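Tamell Bench Cell Handbook
Part 4: Tabletop handling
Voramville site edition, revised January

4.3 Setting up an open container task

This section applies to any task in which the arm works at, over or inside an open container on the bench: cartons with moulded inserts, plywood boxes, trays and bins. Read it with section 4.1 (Limits of the working area) and section 4.2 (Emergency stop check). Closed containers are covered in 4.5.

The operator who signs form 591 is responsible for the set-up until the form is closed or handed over. Only one operator may hold the form at a time.

Before power-up

1. Check that the stand is level and does not rock when pushed by hand at the shoulder of the arm.

2. Mark the working area on the bench with removable tape. Leave 300 mm clear between the tape and anything that is not part of the task. Where the bench is too shallow to allow this, reduce the working area in the software and re-mark the tape.

3. Place the container inside the tape. Open lids fully. A lid that will not stay open by itself must be supported or taken off.

4. Check each loose panel, flap or cover. Record its resting position on the form, including any panel left lying partly across an opening. The arm must be taught with the panel where it will be during the run.

5. Look at the arm cable from the base to the wrist. It needs enough slack for full wrist rotation and must not be able to loop over a finger. Re-clip it if in doubt.

6. Tighten the clamp and the adjustment knob on each camera post. Run the camera lead down the post side.

NOTE: Wood benches move with the weather. If a camera post has been clamped in the same spot through a change of season, repeat the calibration in Part 3 even when the post has not been touched.

Teaching the approach

7. Hold the enabling switch and bring the arm up at reduced speed. The Inodero controller is limited to 27 per cent in teach mode on this site. Do not raise the limit to save time.

8. Open the gripper fully before the wrist crosses the edge of the container.

9. Lower the arm to the hover height on your form and stop. Compare the side view and the wrist view on the monitor.

10. Confirm that both views are live. Wave a gloved hand outside the tape, within sight of each camera in turn, and watch for it on the monitor.

11. Teach the approach, the contact point and the retreat as three separate positions. Save each one before moving to the next.

CAUTION: Wrist images smear when the arm moves quickly. Do not judge distance to a pale or folded surface from a blurred wrist image. Stop the arm, let the picture settle, and use the side view to check clearance.

CAUTION: Never reach into a container to straighten an insert while the arm is enabled. Release the switch, confirm the hold light, then reach in.
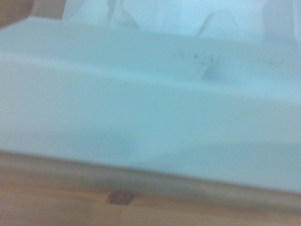
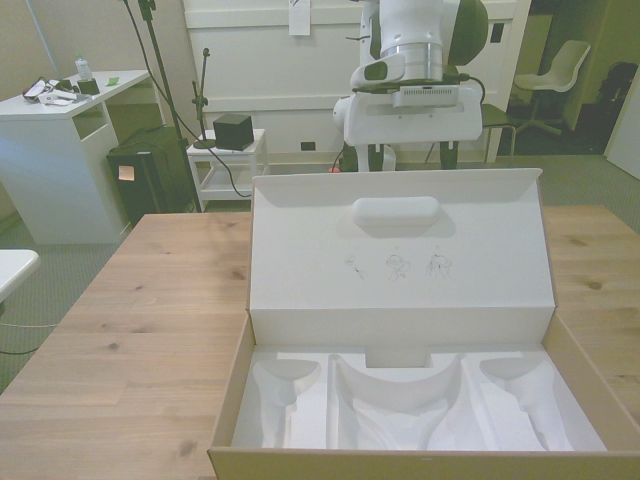
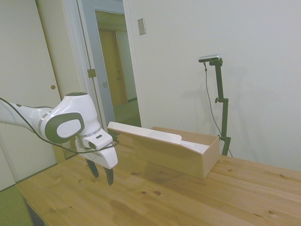

Figure 4-6. First: wrist view, blurred, pale surface over the bench top. Second: carton with lid up and recesses empty. Third: fingers open beside the plywood box.

Running the task

12. Move outside the marked floor area. Announce the start out loud if anyone else is in the room.

13. Run the first cycle at teach speed with your hand on the stop button. If the container shifts, stop, put it back on its marks and begin again from step 9.

14. Increase speed only after a full cycle without correction.

15. Stop the run at once if any of the following occurs:
- a lid, flap or board moves when it was not touched
- the cable catches or pulls tight
- either camera view freezes
- a person or object crosses the tape

NOTE: A freeze on the Mofokeng viewer shows as fault code 37 in the status bar. Clear it from the hold state only. If it comes back on the same shift, lock out the cell and report it.

Leaving the cell

16. Retract the arm until the fingers are clear of the container, then place it in hold. Do not park the gripper over an opening.

17. Remove tools from the bench. Containers may stay in position if the next operator will use them, provided this is written on the form.

18. Close form 591, or hand it over in person at the bench. A form left on a desk is treated as open, and the cell may not be restarted until the operator named on it has been reached.

For cleaning of bench tops and finger pads, go to 4.4.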